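Section 3: Looking After Your Drain at Home

Your Willow drain goes home with you after surgery, and we know it can feel like one more thing to keep track of when you're already tired. Most people get the hang of it by the second evening! Read this section through once before you start, and have someone with you the first time if you can.

Emptying the bulb

1. Wash your hands well with soap and water, and put on the gloves from your kit.

2. Unpin the bulb from your camisole and hold it lower than the place where the tube leaves your skin.

3. Open the plug and tip the fluid into the measuring cup. Try not to touch the inside of the spout.

4. Squeeze the bulb flat and, still squeezing, close the plug. It should stay flat when you let go.

5. Write the amount and the time on your chart, one line for each drain.

Note: Pink or straw-colored fluid is common as the days go by. If you have two drains, they may not match, so please don't add them together.

Caution: Never pull on the tube or try to take it out yourself. Call the nurse line at extension 3416 if the bulb won't stay flat, if the fluid turns cloudy or smells bad, or if you have a fever.

Eat and drink as you normally would, a little at a time if your appetite is slow in coming back.

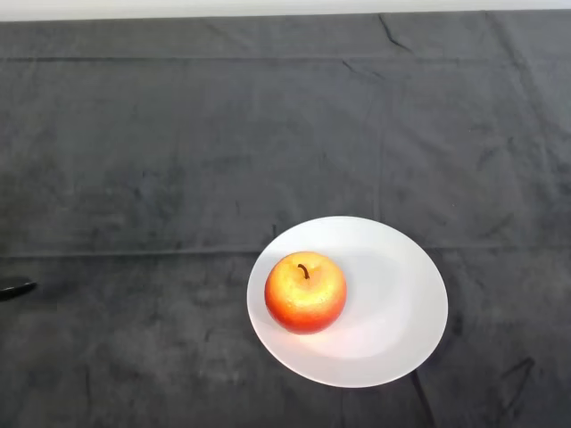 Dressing and sleeping with the drain

6. Wear a loose top that buttons in front, and pin the bulb inside it below your waist, leaving some slack in the tube.

7. At bedtime, lie on your back with a pillow under each arm, and check that the tube isn't folded beneath you.

Sumathi Reddy, Drain Care Nurse, Room 113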